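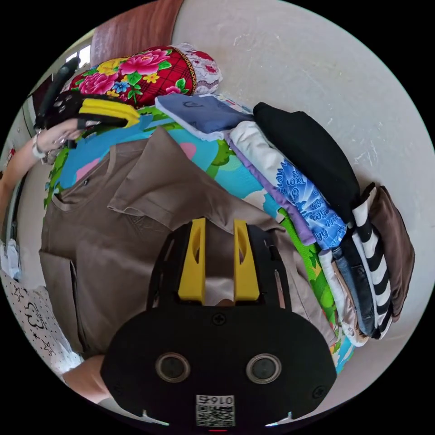

I fold laundry on the floor. I know people who do it on the bed or on the dining table, and I have tried both. The bed is too soft and my back complains after ten minutes bent over it. The table always has something on it. So the floor it is, on the kids' play mat, which is thick enough to kneel on and wipes clean.

April 2022 has been mostly shirts so far. The Gokis office opened up again after a long stretch of working from home, and collared shirts came back into the wash all at once. I had forgotten how to fold them. T-shirts I can do without looking. A shirt with a collar and a chest pocket takes some attention or it comes out of the drawer looking like it was slept in.

What I do now is lay the shirt flat and smooth it with my hands before folding anything. The collar gets pressed down first. If the points are bent under at this stage they stay bent. Then I button the top one and the 3 that matter below it, turn the shirt over, bring in the sides, lay the sleeves down along the back, and fold up from the bottom. Two folds for a drawer, three for a suitcase.

The pocket is the part I used to ignore. Check it before washing. I once sent a Bajpai bus pass through a full cycle at 30 degrees and it came out as a small gray pill. The brown shirts hide lint well, but they did not hide that.

I used to iron everything. These days I iron for weddings and interviews. If I take the shirts out as soon as the machine stops and hang them by the hem, most of the creases drop out by themselves — not all, but enough for a day at a desk. The heavier cotton ones from Clotetti still crease around the collar whatever I do, and I have stopped fighting it.

The folded things go in one stack next to me as I work. When the stack starts to lean I carry it upstairs and start another. A basket would hold more, but then everything at the bottom gets squashed and I have to do it over.

Last July I bought a Fimen folding board, the plastic kind with flaps. I used it for 13 shirts and it made every one the same size, which looked nice in the drawer. It was also slower than doing it by hand and it is now behind the wardrobe. If anyone local wants it, leave a comment and you can come and get it.

Towels next. Those I do standing up.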